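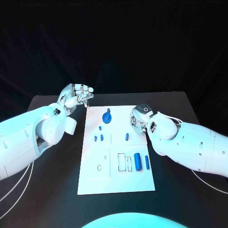 Blue pulley and peg on the parts sheet

Sorting sheets for reclaimed plastic parts

glavoie_65
Hello all, and thanks for having me. We're a small shop in Skenulberg and we've started buying recycled polypropylene pellets from Zandow for our molded parts. The first 800 pounds ran beautifully, but the May delivery has been stringy and a bit brittle, and I've changed nothing on my end — same barrel heat, same mold, same tired old me. Has anyone else had trouble with their lot 402?
Ghislain Lavoie

FrancineK
Hi Ghislain, welcome! We had some of 402 too and it drove me up the wall for a week. My money's on nylon getting into the stream. Ask Zandow for the melt flow sheet for that lot, and if they drag their feet, ask again (nicely, they're good people over there).

onine_user
Sorry, but I don't buy the nylon idea. Stringy and brittle together sounds like resin that's been through the heat too many times. Blend in virgin and see.

FrancineK
Could be, but we did blend, up to 65 percent virgin, and still had parts snapping at the gate. Plain overcooked resin should have gotten better by then, I'd think.

onine_user
Depends how bad it was to begin with. I'd still send a handful to a lab before I accused anyone's sorting line.

swanepoel_fan
We switched to Swanepoel last year and pay 5 cents more a pound. Not cheap, but I sleep fine.

glavoie_65
Thank you both, all three I mean! I'll call Zandow in the morning and bag up a sample for the lab — will post the numbers when I have them.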